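4.2 Scheduling announcements and attendee response

The second part of the study looks at how the timing of organizer announcements relates to ticket sales and to attendee planning at fan conventions. We used the message archives of two annual events, Covent and Lostwood, both of which hold a regular live chat in the months before opening. The archives were supplied by the organizers with user names removed. Each chat session was split into announcements, replies to announcements, and general talk. Replies were then coded by hand for mention of travel, school or work dates, guest performers, and price.

Coding followed the guide developed by Uibo and Lahlou for the earlier Jurnska survey, with two changes. First, mentions of lodging were folded into travel, as the two were hard to separate in short messages. Second, a reply could carry more than one code. Disagreements between coders were settled by discussion, and the settled codes are the ones used in all tables.

Date announcements drew more replies than any other type, including guest announcements. At Covent, replies that mentioned school or work dates clustered in the first 100 messages after the date was posted and then fell off. At Lostwood the same replies were spread more evenly over the session. We attribute part of this difference to the format of the chat. Covent posts its date at the start and takes questions afterward, while Lostwood holds the date until late in the session and allows open talk throughout.
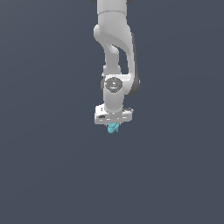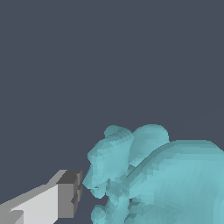
Figure 7. Rendered views with a plain background, both showing part of the robot.

Early date announcements were also linked to a change in the kind of ticket sold. When the date was given before April, multi-day passes made up a larger share of first-week sales than when it was given later. The effect held at both events but was weaker at Lostwood, where single-day tickets are released on a separate schedule. Sales data were available by week only, so we cannot say whether purchases came during the chat itself or in the days after it.

Guest announcements behaved differently. Replies were longer on average and rarely mentioned dates or cost. Tapley and Saber report a similar pattern for the Radwan festival and suggest that guest news is read mainly by people who have already decided to attend. Our data are consistent with that reading but do not test it directly, as replies could not be matched to ticket orders.

Two limits should be noted. Chat participants are a self-selected group and are likely to be more committed than the typical buyer. In addition, both events changed venue during the period covered, and the effect of the move cannot be fully separated from the effect of announcement timing. Section 5 returns to the venue question using the exit survey collected by Ouali.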